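About Rirbridge School of Baking

Who We Are

Rirbridge School of Baking is an independent school for home bakers and for people preparing to work in small bakeries. We teach bread, pastry, cakes and preserves in a converted grain store on the east side of Flurthorpe. The school is open throughout the year, with a short break in June while the ovens are serviced.

The school was established by Ivars Vītola, who had spent most of his working life in production bakeries and wished to teach at a slower pace. The first courses were held in the evening, in a rented church kitchen with one domestic oven and a borrowed mixer. Rye bread was the only subject. Pastry was added the following winter at the request of the students, and the move to the present building came when the waiting list had grown longer than the course calendar.

Mr. Vītola remains Director of the school and continues to teach the introductory rye course.

Our Approach to Teaching

Each class is limited to 14 students. Every student works at an individual bench place and bakes a full recipe from start to finish. Our instructors demonstrate each stage, then move from bench to bench while the students work. Questions are welcome at any time.

We teach by weight. Scales are provided, and all printed recipes are given in grams, with oven temperatures in both Fahrenheit and Celsius. Students who are used to measuring in cups generally adjust within the first session, and a conversion sheet is included in the course folder for use with family recipes at home.

Dough does not keep to a timetable, and our schedules allow for this. A course listed as ending at 4:30 p.m. may run a little later on a cold day. Students who depend on public transportation are asked to inform the office in advance so that their loaves may be placed in the first oven load.

Courses

The Foundation Program covers yeasted doughs, short pastry, sponge cakes and basic custards. It includes 200 hours of bench work and is the usual starting point for those considering employment in the trade. Students who complete the program receive the school's certificate and a written report from their instructor.

The Widar Course is our advanced program in sourdough and rye. It takes its name from the starter kept at the school, which Mr. Vītola has maintained since before the school opened and which is fed each morning at 7 a.m. Every student on the course leaves with a jar of Widar and instructions for its care. Replacement jars are available to former students at no charge – please telephone first.

One-day classes are offered in subjects such as filled buns, fruit pies, laminated dough and holiday cookies. No previous experience is required except for the laminated dough class, for which some practice with a rolling pin is advised.

The Siliņa Room

Our second teaching kitchen, the Siliņa Room, was added to meet demand for smaller classes and for lessons in everyday cooking. It is intended for students who bake on a modest scale and wish to learn with household equipment. The room is also used for recipe testing. Before a new recipe is placed in a course folder, it is baked by at least two members of staff who had no part in writing it, and their notes are returned to the author. 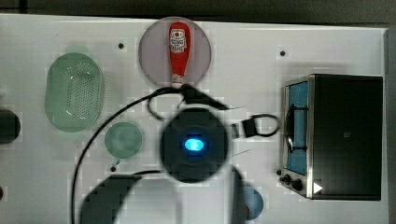
Private groups may reserve the Siliņa Room in the evening. Reservations include the services of one instructor, all ingredients, and the use of aprons. Menus are agreed upon in advance – the office can supply a list of suitable dishes, including several without dairy or eggs.

Ingredients and Allergies

Our wheat and rye flours are bought from regional mills. Butter, eggs and cream are delivered fresh during the week. We prefer unsalted butter in all recipes and state clearly where another fat may be substituted.

Wheat, milk, eggs, nuts and sesame are handled daily in both kitchens, and we are unable to guarantee that any product is free of them. Students with allergies should speak with the office before enrolling.

Our Students

Last year the school enrolled 312 students. Many attended a single one-day class and some returned for a longer program. Former students may attend the open bench sessions, where they can use the large ovens and consult an instructor about their own recipes.

A bursary is available each term for one place on the Foundation Program. Applications should include a short letter explaining the applicant's interest in baking. Samples of baked goods are not required and cannot be returned.

Visiting and Contact

Visitors are welcome by appointment. The office is open from 8:30 a.m. and is reached through the side entrance, past the bicycle racks. Course dates, fees and enrollment forms may be requested by telephone or by mail, and gift certificates are sold at the front desk.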